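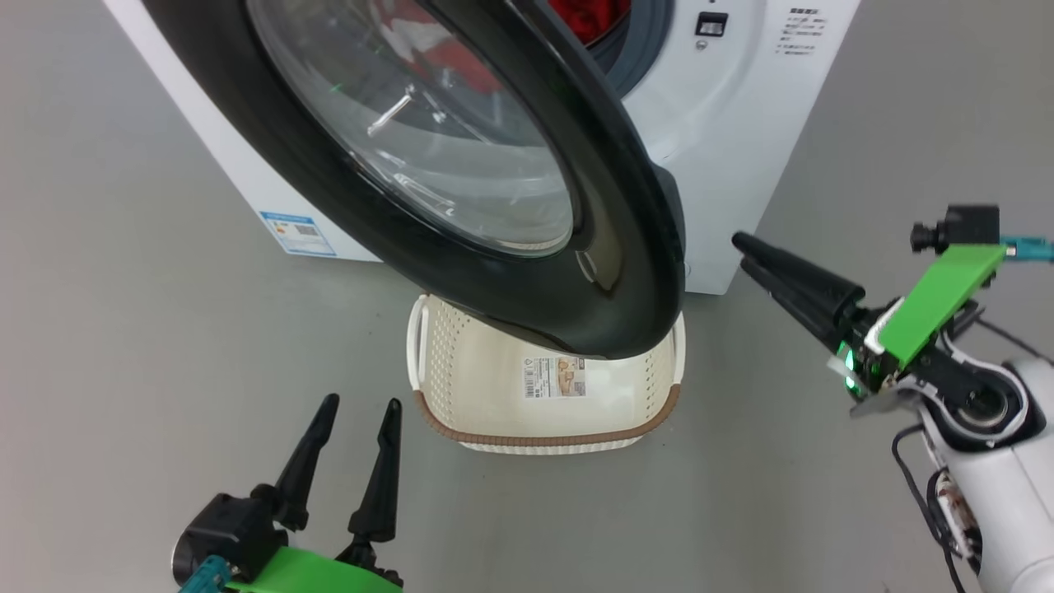

Front loader with the door open, red laundry in the drum.

Undamthorpe House residents' meeting, September

I took the notes again, so blame me for the spelling (Enikő Győri, second floor). With me were Viktória Kun, Magdolna Kiss and Edit Csizmadia. Enikő Somogyi sent her apologies and a plate of poppy seed cake, which we got through before item one was done!

Last minutes: fine, except Edit wants it noted that she never agreed to paint the railings green. Noted, Edit.

Bike shed: Lengyel came back with a price of $412 for the new lock and hinges. I thought that was steep, Viktória thought it was a bargain, and we went back and forth for ages. Agreed in the end, all in favor.

Garden: Magdolna wants to put in nearly 100 tulip bulbs along the front path, and I'm all for it (I'll dig if somebody else kneels). She'll order them this month. Edit asked for white ones by the gate.

Laundry room: quiet hours stay as they are. Please empty your pockets, and take your things out when the cycle ends.

Stairwell lights: two are still out, both on the top landing. Viktória is calling Vivent again and will ask for a morning visit.

Any other business: Magdolna has a spare set of folding chairs if anyone wants them.

We finished at 8:40. Next meeting at Edit's, same time, bring a mug.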